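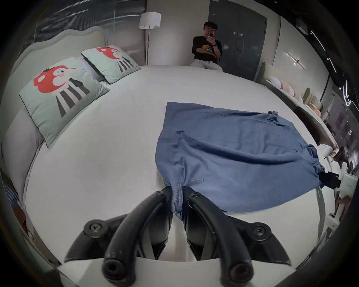 *蓝色针织上衣，一头一只夹爪，斜着拉直。*

# 用两只手持夹爪在床上叠一件上衣

更新于2025年12月13日

先回答大家最爱问的那句：机器现在到底能不能叠衣服？我的看法是，能叠一点，挑衣服，挑地方，还挑运气。你要是想知道它难在哪儿，最快的办法就是自己当一回机器人：把十根手指收起来，只准用两只夹爪干活，一件衣服下来你就全明白了（而且会对自己的大拇指产生很深的感情）。

这篇教程写的就是怎么用一对手持夹爪，在床上把一件针织上衣叠成方块。我在Sterkport的小组里带新人，第一课一直是它。以前我让大家从毛巾开始，后来改了，毛巾太听话，叠完容易觉得自己已经会了，一换上衣就傻眼。

## 开始之前

要准备的东西很少：

- 一对两指夹爪，左右手各一只
- 一件针织上衣，别太厚，纯色最好
- 一张够大的床，铺平整的床单

衣服和床单的颜色要拉开。白床单配蓝衣服就很好认，边在哪儿、褶子在哪儿，人看得清，相机也看得清。我试过浅灰叠在白上面，录完回看，我自己都找不到下摆。

床单一定要抻平。夹爪的指尖贴着面走，床单有褶子的话很容易连床单一起夹起来，你一抬手，整张床都跟着你走。

靠枕之类的东西推到床头去就行，用不着全搬走。真正的家里床上就是有东西的，我反倒喜欢留几个。只要衣服摊开以后四周还有手臂活动的余地，就够了。

关于用桌子还是用床，吵过好多次。桌面硬，指尖往下压的时候没有退路，夹薄布特别别扭；床垫会让一点，指尖可以稍微陷进去，从布底下把边兜起来。坏处是床太大，够远处的时候人得趴过去，姿势相当不好看。我现在都推荐从床开始。

## 第一步：把衣服理成一条

别急着摊平！新手拿到一团衣服，第一反应是东扯一下西扯一下，越扯越乱。先找到两个离得最远的点，一只夹爪夹一头，往两边拉，让它变成一条。这时候衣服会很难看，中间拧着，下半边耷拉着，都没关系。你要的是方向，有了方向，后面才知道哪边是领口，哪边是下摆。

夹的时候注意三件事：

1. 夹进去的布要有一小撮厚度。只夹住一层最外面的边，一拉就滑。
2. 两边一起使劲，慢慢来。一边快一边慢，布就会往快的那边跑。
3. 拉直了就停，别把针织衣服当绳子拔河。针织会伸长，伸长了松手又缩回去，刚理好的边全歪。

第三条我自己犯得最多。人手拉布的时候，指头一直在感觉布紧不紧，到了那个份上自然就收了。拿着夹爪，这份感觉隔了一层塑料，只剩下眼睛可以用。机器也是这个处境，多数夹爪知道自己合上了多少，却不太清楚布的另一头在受什么罪。

## 第二步：摊开，找四个角

一条理好之后，放回床上，从中间开始往外翻。我习惯先找下摆的两个角，下摆有一道边，比较好认。左手夹住一个角别动，右手顺着边一点一点挪，挪一下，夹一下，松一下，直到摸到另一个角。

这个“顺着边挪”的动作，手指做起来不用想，夹爪做起来要做好多次。Ellon那套叠衣脚本里，光找边这一段就重写过好几版，到现在还是最爱卡住的地方。它会把一道深一点的褶子当成下摆，特别自信地夹起来，特别认真地对齐，然后叠出一个谁也不认识的形状。

所以给你一个土办法：找到角以后，轻轻提起来一点再放下。真的边，提起来是一条；褶子提起来，两边都会带布。人看一眼就懂，拿来教机器也好用。

四个角都找到之后，把袖子往身子上搭。袖子是整件事里最烦人的部分，它会自己翻回去。搭上去以后用闭合的指尖压一下再松开，压完先别走，停一停再抬手。抬得太急，袖子就跟着指尖回来了。

## 第三步：对折，再对折

左右先折。两只夹爪分别夹住同一侧的肩和下摆，一起抬起来，往另一侧送。抬的高度不用太高，离床面一点点就行，抬高了布会在空中打卷，落下去的位置就不归你管了。

落下去之前先把布往前多送一点，再往回带，这样折痕那一侧会自己顺过来。这个小动作我是跟叠床单的经验学的，写进步骤里以后，新人叠出来的东西明显像样多了。

然后上下折。这回层数多，厚，夹的时候得把夹爪张得大一些，从侧面插进去，把所有层一起夹住。常见的毛病是只夹到上面几层，一抬手，上面走了，下面留在原地，前功尽弃。遇到这种情况别硬救，放下来，退回到左右折完的那一步再来。

折完把两只夹爪退到布的两边，看看整体方不方。我自己的标准很宽：大致是方的，没有袖子探出头来，就算过。面上有点皱、有个角翘着，都不用管。你平时从衣柜里拿出来的那件，也没平到哪儿去吧？

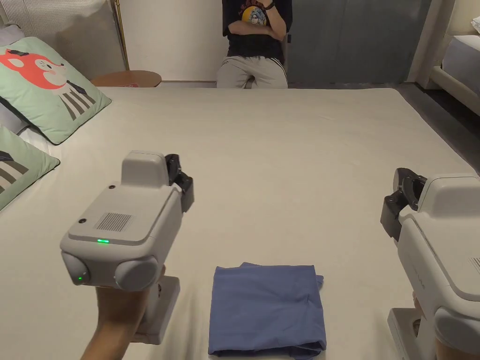
## 第四步：收尾，然后再乱一次

叠好以后别忙着修那个翘角。我见过太多人在最后一个角上耗掉的时间，比前面所有步骤加起来都长。用闭合的指尖从折痕往外推一下，推一次，行就行，不行就算了。

接下来这件事很重要：把衣服抖开，随手扔回床上，重新来。每次扔的样子都得不一样。有时候团成球，有时候袖子反着，有时候一半压在枕头边上。只从同一种摆法开始叠，你练出来的是背诵，机器学到的也是背诵。Berge那个项目最早就栽在这里，起始姿势全都差不多，演示的时候漂亮极了，换个人把衣服丢上去，就完全不会了。

要练到什么程度呢？我给新人的数是15遍，叠到第15遍的时候，手基本就不打架了。要是你打算攒一批示范拿去训练，单件衣服我会先录500条再看效果。想换着款式、换着房间都能叠，我们自己给Berge列的目标是4,000条，现在还在往上攒，我不敢说够。

## 几个常见的坑

**老是夹不起来。** 多半是夹爪角度太平了。指尖往下立一点，先压再合。床垫软的话可以压得大胆些。

**夹起来又滑掉。** 看看指尖的橡胶面是不是沾了毛。针织衣服掉毛很厉害，擦干净马上就好。我们用的是Nurard的指垫，叠过一个下午就得擦，别偷懒。

**两只夹爪撞在一起。** 新手在对折的时候特别爱撞。先让一只放下、退开，再动另一只。慢是慢，总比撞坏了强。

**手腕酸。** 正常。夹爪的重量都在前头，举久了谁都酸。我一般叠几遍就坐一会儿，喝口水，顺便骂两句袖子。

**衣服越拉越长。** 换一件吧，它已经尽力了。

## 所以，机器能替我叠衣服了吗？

跟着做完一轮，你大概会有自己的答案。我的分法是这样的：

已经像样的：衣服颜色跟床单差得开，款式简单，有人帮忙先大概摊一摊。这种情况下，后面的对折机器可以做得挺稳。

时灵时不灵：从一团开始。它能拉出一条来，可是拉出来以后分不清哪头是哪头，有时候会原地拉来拉去好久。我在旁边看着真的很想伸手。

还差得远：一整筐混着来，袜子缠着毛衣，裤腿里还塞着另一条裤腿。这个别指望，我自己叠也要叹气。

速度呢，人肯定赢。我觉得速度倒不要紧，要是它能在我出门的时候慢慢叠，叠一个下午我也乐意。真正卡住的是出错以后怎么办。人叠歪了会顺手拎起来抖一下重来，连想都不用想；机器常常歪着就继续折下去，一路歪到底。所以我现在录示范的时候，会故意叠坏几次，再从坏的样子里救回来，这些片段单独存一个文件夹。如果你也在攒数据，强烈建议留着失败重来的那些，别嫌难看就删了！

5月我们还试过带纽扣的衬衫，那又是另一种折磨，领子立着，扣子硌指尖，前襟还会错开。步骤我还没理顺，等理顺了再单独写一页。在那之前，先把手上这件针织的叠熟。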